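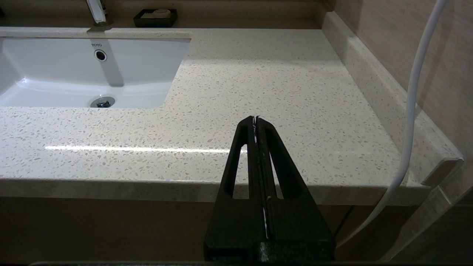 A light speckled countertop over cream-colored cabinet fronts.

Keeping a Speckled Counter Clean
Posted by Junaid Khattak, March 22, 2020

Speckled counters hide crumbs well, and they hide stains and grease just as well. The easiest way to check one is with your hand. Run a dry palm over it after dinner and you will feel what you missed.

Daily wiping
Use a soft cloth, warm water and a drop of dish soap. Wipe once with soap, once with plain water, then dry with a towel. Most of the dull film people complain about is soap that was never rinsed off. If the film is already there, go over the counter twice with plain water before you buy any kind of polish.

Dried-on food
Lay a wet cloth over the spot for 15 minutes and then wipe. If something is still stuck, use a plastic scraper held nearly flat. An old store card works too. Keep steel wool and green scouring pads away from it.

Coffee, tea and wine
Make a paste of baking soda and water, spread it over the stain, leave it while you do the dishes and wipe it away. Rinse well. Test a hidden corner first if you don't know what your counter is made of. Skip vinegar and lemon juice on marble, and on terrazzo too, as many of those have marble chips in them.

Hot pans
Use a trivet every time, including on quartz. The resin in quartz can scorch at temperatures a skillet reaches easily, and a scorch mark does not clean off. Slow cookers should sit on a board if they run all day.

The joint at the wall
Dirt collects along the back edge. An old toothbrush and soapy water will clear it. If the caulk has gone black or is pulling away, cut it out, let the gap dry overnight and run a new bead of kitchen silicone.

Cabinet fronts
Cream paint shows drips. Wipe under the counter edge once a week, and go around the handles with a barely damp cloth. Themba Mabaso wrote in to say he uses a cotton swab for the grooves in his doors, and it does get into the corners.

Next page: getting grease off a range hood filter.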